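Mota (countertop wiping robot)

Mota is a small tabletop robot arm built to wipe kitchen counters. It was designed and put together by Rozália Mikuš and Horațiu Pascu, first in the kitchen of Mikuš's apartment and later at Cundgate, a shared workshop with a wood room, an electronics bench and a row of 3D printers. The arm is mounted on a low rail clamped to the back of a counter and carries a flat pad that holds a folded cloth. Plans, print files and the control software were released by the builders under an open license.

The name is also used for the software that runs the arm. Where the two need to be told apart, the builders call the software Mota Desk.

Background

Mikuš had worked on sewing machine repair before taking up robotics as a hobby. Pascu wrote software for warehouse label printers. They met at Cundgate, where Pascu was rebuilding a belt sander and Mikuš was using the laser cutter to make gears. Their first joint project was a curtain opener, which was never finished. The motor driver boards bought for it were later used in the first Mota arm.

The idea of a wiping arm came from a discussion of household jobs that involve the same motion over a fixed area. Dusting was dropped early, as it called for lifting objects. Floor cleaning was already well covered by machines sold in stores. Counter wiping had the benefit of a hard, level surface at a known height, with a power outlet usually close by.

Early arms

The first arm used hobby servos at every joint. It could hold a cloth and move it in a straight line, but it had no way of knowing how hard it was pressing. On a level board it left streaks wherever the board dipped. At the edges it pushed down too hard and stalled.

The second arm replaced the shoulder and elbow servos with geared stepper motors and moved the wrist motor back toward the base, driving the wrist through a toothed belt. This cut the weight at the far end of the arm. The links were cut from birch plywood and stiffened with aluminum angle. A spring-loaded plate was added between the wrist and the pad, with a sensor that reads how far the spring has been squeezed. The software uses the reading to raise or lower the wrist as the pad travels.

Lourenço Bettencourt, a member of the workshop who made bicycle frames, machined the base clamp for the second arm. His clamp has been kept in all later versions with small changes to the jaw padding, which was cork at first and is now silicone sheet.

Recording hand motion

Most of the wiping paths used by Mota come from recordings of people wiping counters by hand. The builders had started with paths drawn on a computer, mainly back-and-forth lines with a slight overlap. These worked in open areas and did poorly in corners, where the pad turned too wide and left a wedge of surface untouched.

Mikuš proposed recording the motion of a person doing the same job. Video from head height was preferred over a fixed overhead view, because the person's own shoulders tended to block an overhead camera at the moment the hand reached the back of the counter. Recordings were made in several home kitchens and at the workshop sink. The cloths used for this work were brightly colored so that the tracking software could find them against stone, tile and painted wood. 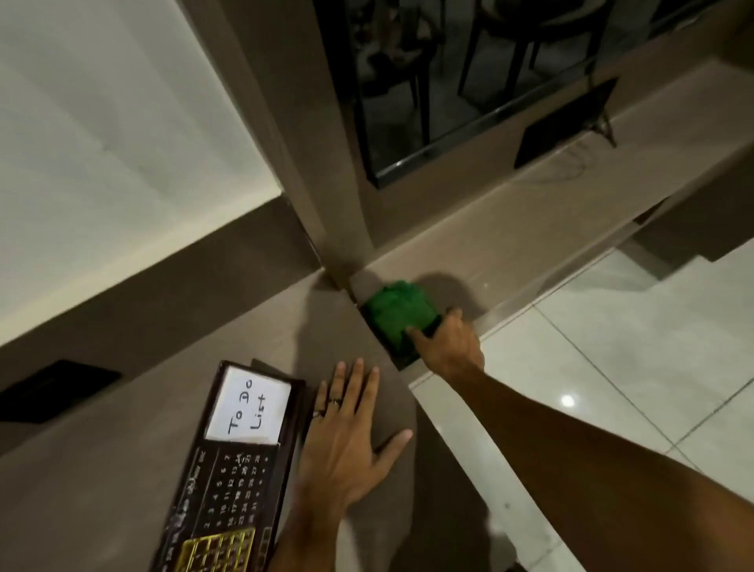

Corners took up the largest share of the recording work. People do not slide a cloth through a corner in the way they slide it across open counter. Most slow down, bunch the cloth and press it in with the fingertips, then pull it back out in a short stroke. Many also lean on the other hand while reaching, which changes how much force goes into the cloth. A one-armed machine has no second hand to lean on, so the builders had to set the pressing force separately and could not read it from the video.

Glória Meireles, who joined the project after the second arm was running, wrote the program that sorts the recordings into strokes. Each stroke is stored with a start point, an end point, a direction and a label for the part of the counter it belongs to. The program labels are "open," "edge," "corner" and "around." The last is used for strokes that pass around an object standing on the counter. Meireles checked the labels by hand and kept 63 strokes for the standard set. The rest were left out as repeats or because the cloth could not be followed for the whole stroke.

Corner strokes are played back at a lower speed than they were recorded. Meireles found that the pad caught on silicone sealant at full speed and sometimes folded the cloth under itself.

Design

The current arm has 5 joints, counting the wrist twist. Its base slides on the rail and is moved by hand between sections of counter. A motorized rail was tried and given up when crumbs got into the carriage.

The pad is a rectangle of closed-cell foam on a printed plate. The cloth is folded over the foam and held by two spring clips. A narrower pad with a rounded nose is supplied in the plans for corners. Changing pads takes a quarter turn of a collar on the wrist and is done by the user. The arm stops and waits when a pad change is needed, and a button on the base starts it again.

Power comes from a wall adapter. The control board is in a box beside the rail with the motor connectors on one side and the sensor connectors on the other. The box has a drip lip along the top, added after a glass of water was knocked over at the workshop and reached the board of the second arm. That board was replaced.

The belt is a standard toothed type. The reduction gearboxes were bought from Randutex, a small parts seller that also supplied the shafts and bearings. When the seller stopped carrying the gearboxes, Pascu drew a printed version. It is heavier and louder than the bought part and has slightly more play, but the wiping results were close enough that the plans now list both.

Software

Mota Desk runs on a laptop or a single-board computer. The user enters the length and depth of the counter section and marks the positions of anything that stays in place, such as a faucet or a stove edge. The program fills the section with strokes from the standard set, stretching the open and edge strokes to fit. Corner strokes are not stretched.

An early version used a camera on the arm to look for objects. It mistook reflections on polished counters for objects and steered around them. Pascu removed the camera from the standard build and kept the code as an option. The usual practice is to clear the counter or to mark objects by hand before a run.

Force limits are set in the control board and cannot be raised from the laptop. If the spring sensor reads beyond the limit, or stops giving a reading, the motors cut out and the arm settles slowly on its counterweight.

Safety and limits

The builders' notes say that the arm should not be left running alone or used by a gas burner. It should be unplugged before the cloth is changed. Cleaning sprays are applied by the user ahead of the run, as the arm has no tank or pump.

Mota does not remove dried or sticky food reliably. It does not work well on tile counters with deep grout lines, which catch the cloth, or on counters with a raised front lip. Inside corners are handled better than the narrow gap behind a faucet, which the builders describe as outside the reach of either pad.

Furketti version

Matilde Bragança built a smaller arm from the Mota plans and named it Furketti. It is meant for desks and workbenches and has a shorter forearm and no rail. Furketti uses the same pad, spring plate and software, with a stroke set that leaves out most of the edge strokes. Bragança also replaced the plywood links with aluminum tube. Her changes to the wrist collar, which make it easier to grip with damp fingers, were taken back into the main Mota plans the following February.

Building one

The plans assume access to a 3D printer, a drill press and a saw able to cut aluminum angle. The printed parts take up most of the build time. The builders recommend assembling the wrist and spring plate first and testing the sensor on a bench before the rest of the arm is put together, as the sensor cable runs inside the forearm and is hard to reach afterward. The belt should be tightened again after more than 2 hours of running, when it has taken its initial stretch.

See also

Robot arm
Open-source hardware
Learning from demonstration
Shared workshop

Comments

tinsnip: The collar drawing still shows the old thread. If you print it from the drawing it won't go on the new wrist. Use the one in the Furketti folder.

Halvard_K: Does anyone know if the rail clamp fits a thick butcher block counter? Mine is deeper than the jaw in the plans.

tinsnip: It doesn't as drawn. I made longer bolts and a spacer and it's been fine, but check the jaw padding still sits flat.

pottingshed: Article should say which foam. I used camping mat and it went hard after a month of bleach spray. Went back to the kind in the parts list.

Halvard_K: Thanks, spacer worked. Had to trim the drip lip on the box to clear my backsplash.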